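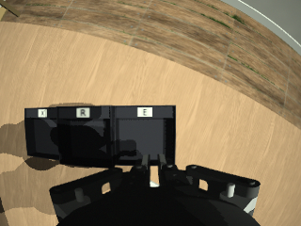 April, after lunch

Third sitting with the Skivetti trial licence, and I'm warming to it more than I expected when Pleder first sent the quote over. The bin sorting task loads without fuss now, labels X, R and E all in place, and the wrist view is decent enough to work from. My one grumble is the shadows - they come out very dark inside the bins, and the R bin is nearly all black, so anything small and dark in there would be a devil to find. There must be a light setting somewhere, but the manual (60 pages, and I have read most of them with my tea) keeps its counsel.

Set 400 runs going with the default grip and will leave them overnight. If they finish cleanly I'd like to try 1000 before the trial is up, as that is the job we'd be paying for.

Still to ask Pleder: does the licence cover a second machine, and can we bring in our own bin sizes? The Kahsay package let us do that, though it was a misery in every other way. Must also copy the label files to the shared drive - I forgot last time.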